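Course notes, unit 2: Joints and folds in everyday materials

Please read these notes before the workshop in April. The drawing exercise is at the end.

A stiff material does not like to bend. If we need it to move, we have two choices: we cut it into parts and join them, or we give it folds. In the first unit we looked at cuts. Now we study the **fold**, which is older than most people think and which we meet every day in fans, paper lamps and accordions.

The main idea is simple. When a sheet is folded many times, each fold opens only a little, but the small openings add up to a large movement. The material itself is almost not stretched. For this reason a paper fan can open wide and the paper does not tear.

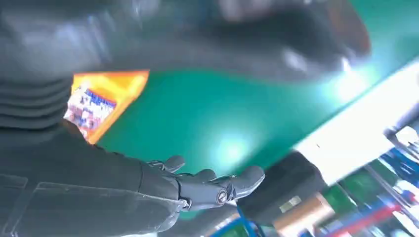
Folds may be sharp or round. A sharp fold takes little space, but the stress collects in one line, and there the crack begins. A round fold needs more room and lives longer. Look at the ribbed black part in the picture, with its horizontal folds one on top of another, and compare it with the casing lower down, where a pale seam runs around a panel. The seam belongs to the first unit, the folds to this one.

In the Padilla paper test, which we will repeat in class, a sharp fold in thin card broke after 777 openings. The same card with a round fold reached 2,059. The Kovuvum card is thicker and broke at 1,104 with a sharp fold, so please do not mix the two types in one table.

**Exercise**

- Fold one strip of card with sharp folds and one with round folds.
- Draw both from the side, closed and open.
- Write under each drawing where you expect the first crack.

Bring the strips with you, also if they are broken.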